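The Long Life of the Company Towel

The laundry at Nalstead opened in 1901, in a brick building two blocks up from the river. It washed sheets for the boarding houses, aprons for the cannery and, once a week, the altar cloths from the church on the hill. The building is still there. The boarding houses are apartments now, and the cannery is a parking lot, but the dryers run from five in the morning until the middle of the afternoon.

Most of what goes through them today is towels. Hotels along the coast gave up doing their own washing one after another, and the work came here. A bath towel in a busy hotel may be washed every day in summer. In a slow month it might sit on a shelf for weeks, which is easier on the cotton but does nothing for the smell.

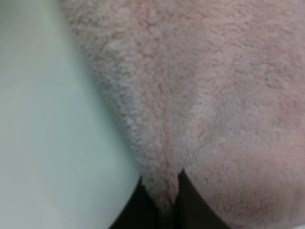
Cotton wears out from the edges in. The hem goes first, where the stitching is tight and the fabric rubs against itself in the drum. Then the loops begin to thin, usually in the middle, and the towel dries stiff. A good laundry can put that day off by using less heat and less detergent. A bad one can bring it on in a season.

Nalstead keeps a record of each batch, written in pencil in a ledger by the folding tables. One batch bought for the Oria, a small hotel with 39 rooms, stayed in use for six years. Another, bought cheap for a motel at Skamundale, was in the rag bin before the second winter. The ledger gives no reason for the difference. The people who fold say they could tell from the first wash, by how much lint came off in the trap.

Lint is a bigger part of the business than visitors expect. The traps are emptied every two hours, and the lint goes out in paper sacks. For a while a local nursery took it for lining hanging baskets. It held water well but fell apart by July, and the nursery went back to moss.
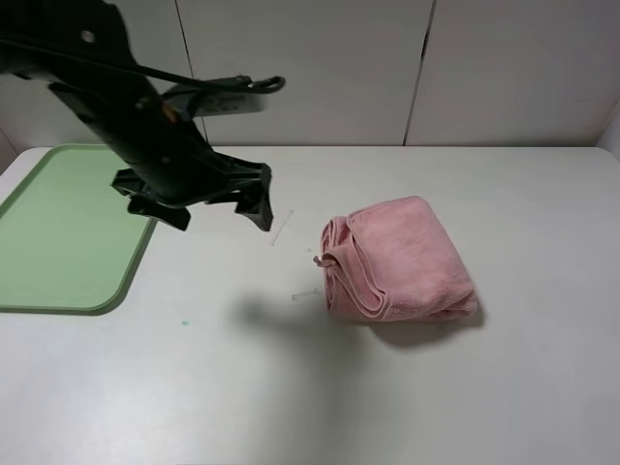 Water is the larger cost. The town sits on soft water, a piece of luck the first owners may or may not have known about. Soft water needs less soap and leaves less behind in the cloth. At Skamundale, 15 miles inland, the water is hard enough to leave a white ring in a kettle, and a laundry that opened there in the 1950s closed after four years. Its presses were sold to Nalstead, and one of them still works.

Folding has changed less than washing. A bath towel is folded in thirds the long way, then in half, then in half again, with the hem turned inside. Hand towels go in thirds only. The Oria wants its towels rolled, and those are done last, when the tables have been cleared.
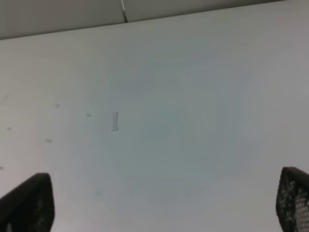
When a towel is no longer fit for a guest, it has several more years ahead of it. The better ones are cut down for kitchen use. The rest are sold by weight to Chan, a rag dealer near the docks, who sorts them by color and thickness. White rags bring the best price, as painters and boat finishers worry about dye coming off on their work. Colored ones go to garages. The thickest are set aside for animal shelters, which pay nothing and collect their own.

After that the trail gets thin. Some rags are washed and used again, and some are thrown out after one wipe of an oily dipstick. A few come back to Nalstead in the garage bundles, gray and full of holes, with the old hotel stitching still along one side. 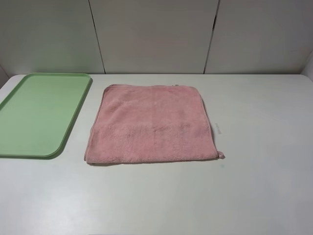
Can a stiff towel at home be made soft again?

Often it can, if the loops are still there. Wash it once in warm water with half the usual soap, leave out the fabric softener, and give it a second rinse. Shake it hard before it goes on the line or into the dryer. Softener coats the cotton and keeps it from taking up water, so a towel that feels smooth and dries badly may need two or three plain washes before it improves.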